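Help > Wash and Fold > Common questions

Search help articles Go

Filed under: Laundry pickup, Prices, Orders

How do I book a pickup?
Call the Budon shop or use the form on the Pickup page. Orders placed before 6 p.m. are collected the next working day.

Is there a minimum order?
Yes, 18 pounds per pickup. Smaller loads are welcome at the counter.

Do I need to sort my clothes?
No. We sort by color and fabric at the shop. Please empty all pockets. We return coins and keys if we find them, but we can't pay for items damaged by a pen or lipstick left in a pocket.
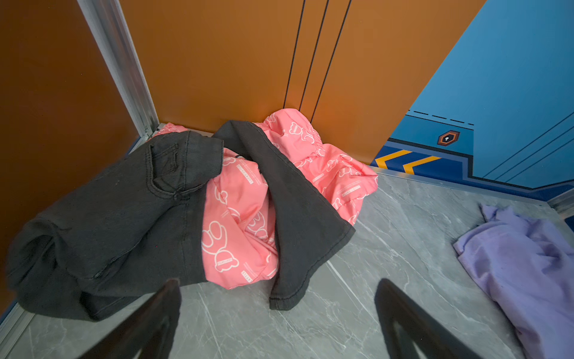

Jeans are washed cold and inside out unless you ask for something else. They are tumble dried on low. If you want them hung, write "hang dry" on the order slip. Hang dry orders take one extra day.

Which detergent do you use?
An unscented liquid. You can send your own in a closed bottle with your name on it.

What don't you accept?
Leather, suede, fur, and anything soaked in fuel or paint thinner. Wool coats go to our dry cleaning counter on Konevard Street and are billed separately.

Something is missing from my order. What now?
Tell us within 70 hours of delivery and have your slip number ready. Vy Chu handles missing items and is in every day except Monday.

Can I change my pickup address?
Yes, up to the evening before. Later changes are moved to the next open route.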